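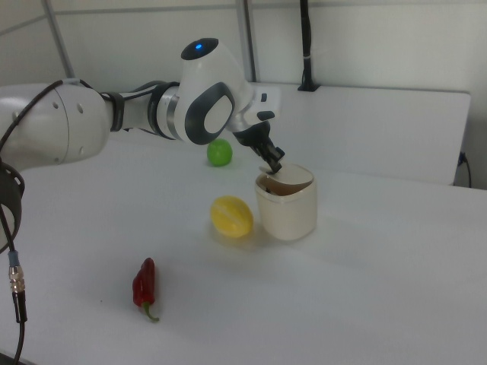 Groltness reopens its kitchenware room this week – new tables, fresh paint, and the rounded-square cups back on sale after a gap since October. Quick look in this morning, doors not open yet. One of the cream cups was out on a white table with a lemon beside it, a lime further back and a red chili pepper, and the squarish shape reads well next to all that. The flared top edge too. Potter Ildikó Deák says the shape took 14 tries before the corners stopped slumping in the kiln. "Everyone asks if it's comfortable to drink from. It is, you use the corner." 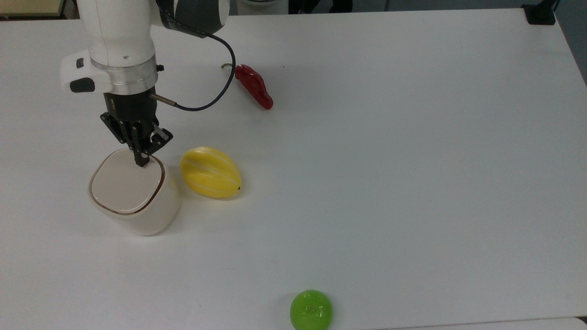

*1 min read*

The brown line on the rim stays, by the way. Deák had planned to drop it but shop manager Kerstin Ljungberg talked her out of it – regulars kept asking. Off-white glaze only for now, a green is promised but no date given.

Price is $23 each, limit of 2 per customer untill the next firing. More than 18 people already on the waiting list, they get first pick. Rest go on the shelf.

Also in the room: linen from Ollow, bread boards, a small table of seconds near the door. Seconds are cash only. Parking behind the bulding, enter from the side street. Ljungberg is still looking for weekend help – ask at the counter.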